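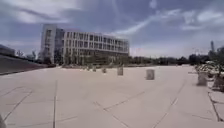
February, 16:40

Second calibration flight with the aerosol inlet on the left wing pod. Róisín flew, Lourenço ran the rack. Takeoff slipped 31 minutes while Hurkelthorpe sorted out a fuel truck.

Climb was fine. Particle counter read 472 on the low leg and 259 after the step up, in line with the ground unit. The Gukton pump dropped out once in the turn, then came back by itself. Same thing as last flight - I still think it's the connector.

Data file has 3,117 records. Bożena has a copy and will check the time stamps against the nav data, which looked a second or so off.

To do:
Swap pump connector, wiggle test with power on.
Ask Przemysław for the spare inlet heater.
New desiccant in the sample line.
Tape over the Ploduva logger switch, it got bumped again.

No flight tomorrow, crosswind over limits. Bench work from 8.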